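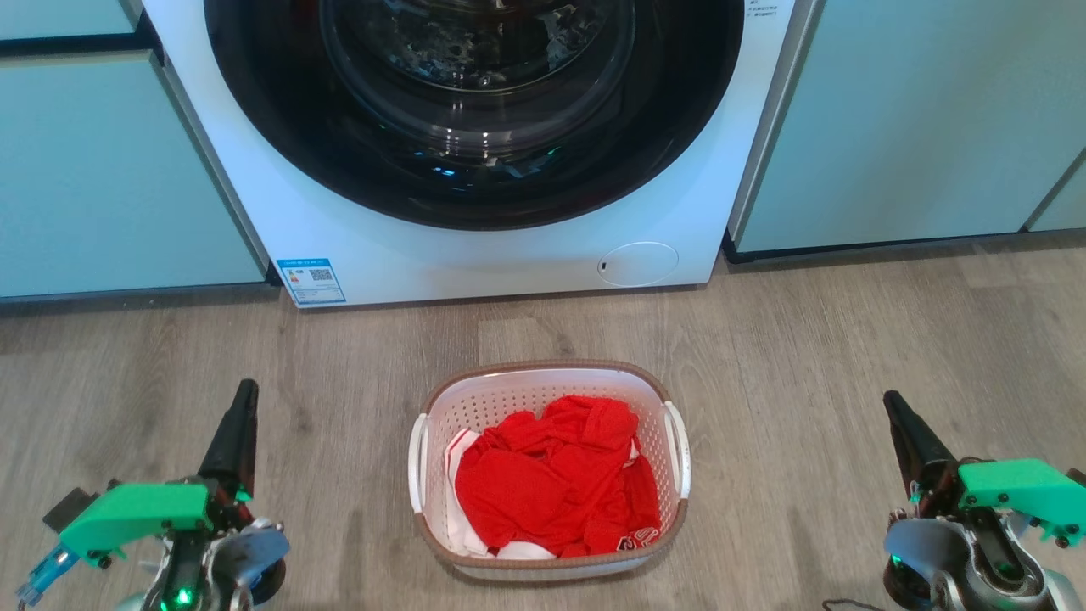 A front-loading washing machine set between pale blue-green cabinets, with an energy label still on its front panel.

Residents of the Daveck apartment buildings will begin using washing machines in their own kitchens in August, as the Hashmi Housing Association completes the laundry portion of its interior renewal program. The association confirmed that all 112 apartments in the two buildings are included and that 60 have been finished to date.

Until now, households at Daveck have shared basement laundry rooms, which were reserved by the hour and closed in the evening. Under the new arrangement, each apartment receives a front-loading machine placed in the kitchen run, with cabinet panels on either side. The basement rooms will remain open until the last apartment has been handed over.

Barbara Wysocka, director of resident services, said the decision followed a long period of correspondence with tenants.

"The shared laundry rooms were the single most frequent subject of the letters we received," Wysocka said. "Parents with small children and residents who work nights told us that the booking hours did not suit them. We have taken the opportunity of the kitchen renewal to address that."

The cabinetry was supplied by Jadard, a regional joinery firm that also carried out the kitchens at the association's Nita Street property. Tenants were invited to choose among several colors last winter, and the pale blue-green finish was selected by 103 households. The remaining households chose white. Floors in the kitchens have a wood-look surface in a greyish brown, which continues into the hallway in the larger apartments.

Rizwan Arain, who is supervising the work for the association, said that the position of the machine had been settled early in the design. Water supply and drainage are taken from the existing kitchen connections, and a separate electrical circuit has been run to each appliance. A shutoff valve is located inside the sink cabinet. Tenants will be shown its location when they receive their keys.

"We ask every household to find the valve on the first day and to make sure that other members of the family know where it is," Arain said. "It should be closed before any extended absence."

Residents are reminded that the round access cover at the lower right of the machine's front panel conceals the drain filter. The association recommends that the filter be checked every month. The machine should be switched off and a shallow tray and towel placed on the floor before the cover is opened. The door should be left slightly open between washes so that the drum can dry.

The energy label on the front of each machine may be removed by the tenant. The association asks that it be kept with the apartment papers, together with the manual and the warranty card. Labels should be peeled off by hand. Blades and metal scrapers must not be used on the appliance or on the neighboring cabinet panels.

Tenants who already own a washing machine may not install it in place of the one provided. Privately owned machines may be stored in the basement until the end of the project, subject to available space, and must be marked with the apartment number. Requests for storage should be submitted in writing to the Daveck office.

There will be no increase in rent in connection with the laundry work. Water and electricity used by the machines will be charged through the individual apartment meters. The monthly fee for the shared laundry rooms will be removed from each tenant's statement beginning with the first full month after handover.

Machines may be operated between 7 a.m. and 10 p.m. The hours have been added to the house rules, and a revised copy will be delivered to all mailboxes before the next group of apartments is completed.

Questions about individual handover times may be directed to the resident services desk at the Daveck office.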